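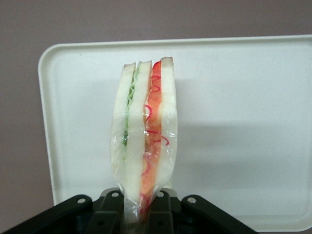 Three weeks into our trial of the Kanbridge packing arm from Lirna, and I have thoughts. Thread.

The pitch: it picks up wrapped food by the wrap and puts it in a tray. List price is $3470 for the starter kit. Arm, gripper, software, one support call. Trays are extra.

I'll give it this much, it can hold a sandwich. Two black fingers pinched on the twist of clear plastic at the base, bread standing straight up. Looks great in a sales deck.

My question is what happens when the wrap is folded flat. Or taped. Or there's no tail to grab. The manual has one line on this: "prepare items consistently." So a person still has to prepare the items.

Asked Lirna for a pick rate on soft packs. They sent me a number for boxes. Asked again. They sent me the same PDF with a different cover.

Our own count from Monday: 77 picks tried, 36 landed in the tray the right way up. The rep, Trefor Rees, says that gets better with "tuning." Tuning is a paid visit.

For comparison, the Oyewole unit we had last year was slower and uglier, but I could change the grip force without opening a ticket. On this one it's locked behind the Rusel add-on.

Would I buy it? Not at that price, and not before somebody shows me a full shift on real deli stock with no one standing next to it.

We have it until February. If the numbers move I'll post them. Replies are open if you've run one longer than I have.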